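Pamero – notes on naming squares

2023-09-14

I said last month that I would write up the grid work once the numbers were in. They are in, so this post covers what we tried in August, what came out of it and what I would change.

The question was a narrow one. We have a small arm that learns from demonstrations, and a short written instruction goes in with the camera picture: "put it on B2", "put it on C1" and so on. We wanted to know whether the arm learns what B2 means, or whether it learns nine separate movements and uses the text to pick one. From the outside the two look the same until you move something.

Pamero is our name for the training method. It is a small change to an ordinary imitation set-up. During training, each demonstration is shown to the model with its own instruction and also with a wrong one, and the model has to say which of the two fits before it is scored on the movement. The wrong instruction is always a neighbour of the right one, so B2 might be paired with B3 or A2. Picking a far corner as the wrong answer made the task too easy and the gain went away.

The comparison was with Cesard, which is the plain version we have used since the spring. Same arm, same data, same number of training steps. The only difference is the extra choice.

We recorded 1,008 demonstrations in all, spread evenly over the nine squares, which makes 112 for each. All of them were done by hand with the leader arm, and anything where the piece was dropped was thrown away and done again. Training took 16 hours per model on the machine at Trornham. I ran each one 5 times with different seeds, as the first results moved about more than I liked.

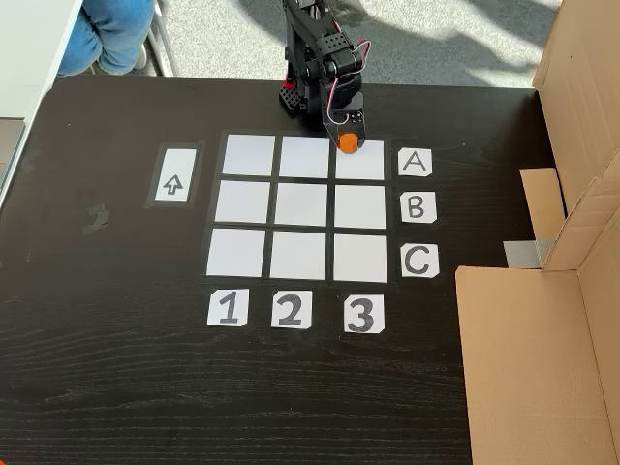
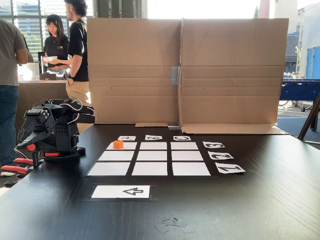
The main result is that Pamero does better when the labels are moved, and makes little difference when they are not. With everything in its usual place, both methods put the piece on the right square nearly every time and I would not choose between them. The test that separates them is swapping two of the cards. The letters and numbers sit on their own pieces of card along two sides of the grid, so it takes a few seconds to change A with C and leave the rest of the table alone. Cesard carried on going to the old square as if nothing had happened. Pamero went to the new one more often than not, though it was slower and sometimes stopped over the middle row before making up its mind.

We did 418 test runs across both methods. I have not put a table in this post because the split between seeds needs more explaining than a table allows. One of the Pamero seeds behaved almost exactly like Cesard, and I don't know why. The loss curves look fine. If you only saw the average you would miss it, so I will publish the runs one by one with the write-up.

The failures were mostly of one kind. When the arm got it wrong after a swap, it was usually in the right column and the wrong row, or the other way round. It was reading one label and remembering the other. Numbers were followed more reliably than letters. That could be down to how the instruction is split into tokens, or to where the cards sit in the camera view. I can't tell them apart with the data we have.

Salehi, the simulator we use for quick checks, did not show this at all. In Salehi both methods passed the swap test with no trouble. My guess is that the simulated labels are too clean – every A is the same A, drawn straight and lit the same way – but I have not tested that. For now I would not trust it for anything that depends on reading.

Things I would do differently. I would shuffle the labels in a small part of the training data from the start, and see whether that alone gives the same gain. It is the obvious check and we left it too late. I would also use a second shape of piece, as everything so far has been done with one and the grip never has to change.

Next is the shuffled data, then a larger grid if the arm can reach the far corners. The code for the paired instructions is short and I will put it up with the runs. The Cesard settings are the same as in the spring post, apart from the learning rate, which I halved.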